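Why I Stopped Trusting Gripper Data Sheets

September
By a staff writer, Grimar Automation Notes
6 min read

Every few months a supplier sends me a table. In the left column there is the name of the gripper, and then come the stroke, the closing force, the weight, the payload and the price. I am asked which one our group should buy. For many years I answered this question from the table, and I was wrong often enough that I would like to argue against the habit.

My opinion is simple. A gripper for household objects should be chosen on a messy table, with the arm it will really work on and with the camera it will really have. The table of numbers should be read after that, to explain what was seen. Most buyers I know do it in the opposite order. They choose from the numbers, and then they arrange a small test which the chosen gripper can pass.

I know these small tests very well, for I have designed some of them. There is a foam cube. There is a clean surface with nothing close to the cube. The arm comes straight from above, the fingers close, the cube goes up, and everybody writes down a success. At Plostness we once did 229 such picks in one afternoon and lost none. I was proud of this number and put it in a report. Two weeks later the same fingers could not take a spoon from a flat board, because a spoon on a board has almost no height and the fingertips were too thick to go under it.
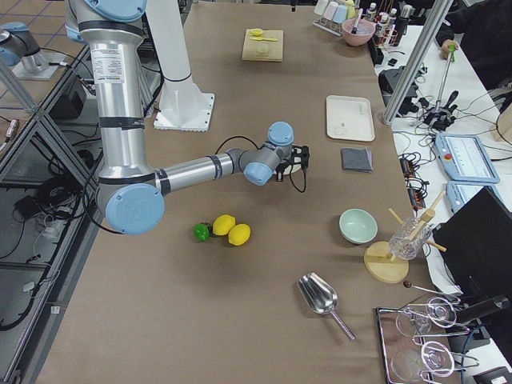 A kitchen is a hard teacher in this respect. Fruit is round and rolls. Glass is smooth and gives little for the camera to hold on to. A folded napkin has no clear edge, and when you pinch it in the wrong place you lift one layer only. A scoop has a heavy end and a light end, so it turns in the fingers as soon as it leaves the table. None of these things is in the supplier's table, and I do not blame the supplier. He cannot know what I will pick up. But I know, and so the work of testing belongs to me.

Some colleagues answer that a messy table is not a fair comparison. They say that if the objects move a little between two trials, then the result for gripper one and the result for gripper two cannot be put side by side. I take this objection seriously. In our last round we wrote down a layout for the objects and returned to it before each trial, and it cost us a lot of patience. Still, I prefer a slightly unfair test of the real task over a perfectly fair test of a task which I do not have.

There is also the question of the camera, which in my view is treated as an accessory when it should be treated as half of the gripper. We compared a fixed camera over the workspace with a small one at the wrist. The fixed one sees everything, but the arm comes in front of it, and very often it does so at the moment when you most want to see the object. The wrist camera has the opposite weakness. It sees well what is under it and knows nothing about the rest. 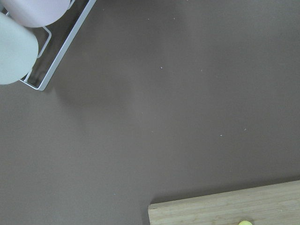
The view from the wrist camera, with the wire rack in one corner and the cutting board in the other.

Anybody who has to write the control program should look at a few hundred views of this type before choosing a camera. A large part of what the wrist camera sends is plain tabletop. The object you want is at the border, and you have only a piece of it. A person understands the piece immediately. The program has to be helped, and this help costs more hours than the difference in price between two cameras. Our own camera support was a part from Hedegaard, which cost us 39 dollars, and we changed its angle more times than I wanted to write in the logbook. I believe now that a bracket you can adjust with one screw is worth more than extra resolution.

The second thing I would like to defend is testing with two arms when the final work will be done with two arms. It sounds obvious, but it is seldom done, because one arm is quicker to set up. With one arm the wrist can take nearly any angle it likes. With two arms over the same table, each takes space from the other. A long gripper body, which was no problem alone, becomes a problem then, and a cable which hangs in a wide loop becomes one too.

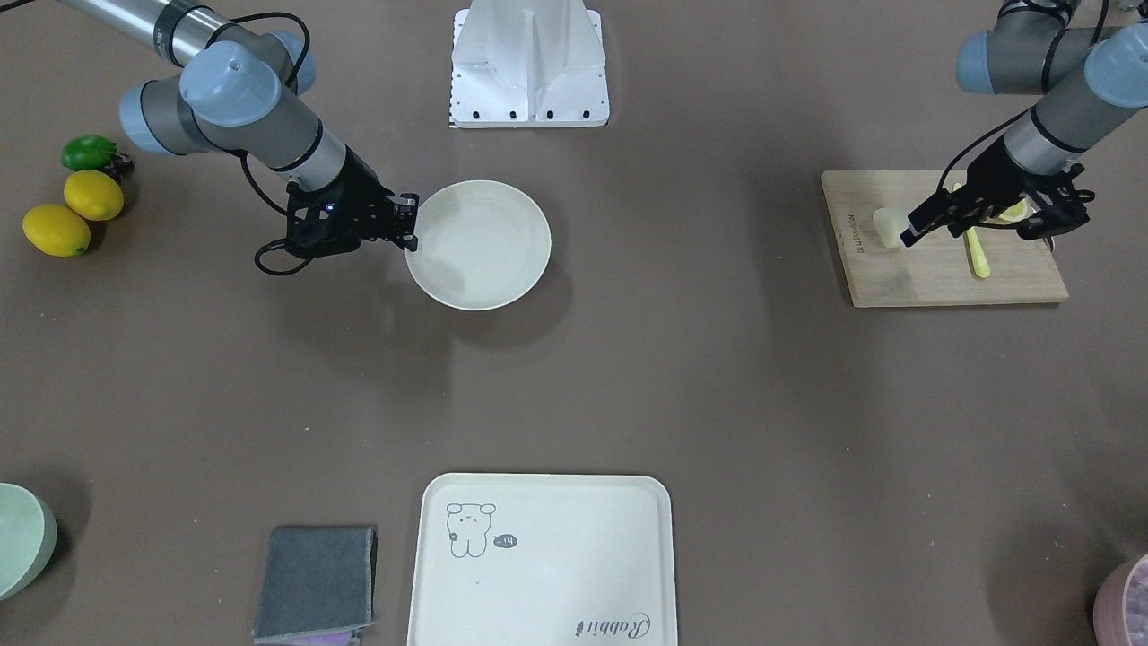 Both arms at work: one gripper at the rim of the plate, the other low over the cutting board.

A plate is my favorite object for this discussion. It is flat and wide, and a two-finger gripper can hold it only at the rim. So the arm must come from the side or at an angle, and there the size of the wrist decides if it is possible. On paper, the gripper with the stronger force was the better one. At the rim of a plate, the slimmer one was easier to work with, and I did not miss the force. I would even say that for kitchen objects most of us pay for force we should never use. A lemon does not need it and a glass does not forgive it.

About the money I want to be open. The stronger gripper was offered to us at 1,845 dollars and the slimmer one for less. If I had decided from the table, I would have asked for the expensive one, with a good conscience, and our office at Irkerbridge would have signed. Nothing in the numbers would have warned me. It was thirteen objects on a brown table that changed my mind, and several of these came from a normal kitchen shop. 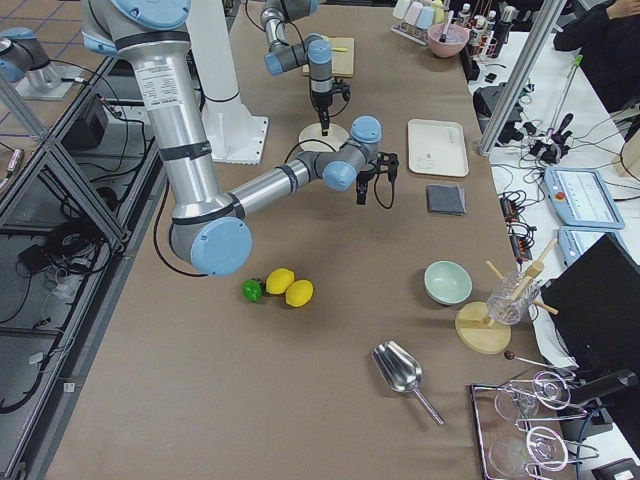 The fruit, scoop, bowl and glasses under the arms, with the teach pendants on the side table.

I should admit the weak side of my position. A test like this is slow. It needs a person who sits near the arms and pays attention, and it needs a side table full of cables and pendants that somebody must keep in order. A small company may not have a free week for it. To such a company I would say: take one day, and take your five worst objects. Leave the foam cube in the drawer. If a gripper has trouble with the spoon, the napkin and the plate, you have learned enough to ask the supplier for different fingertips before you pay, and most suppliers will send them when the question is precise.

I would also ask the suppliers for one small change. Next to the closing force, please print the thickness of the fingertip at its thinnest point, and a drawing of the gripper with its cable connected. I have measured these myself with a caliper too many times.

Related
Fingertip shapes for flat objects
Cable routing on two-arm cells
Fixed camera or wrist camera: notes from Plostness
What we keep in the test drawer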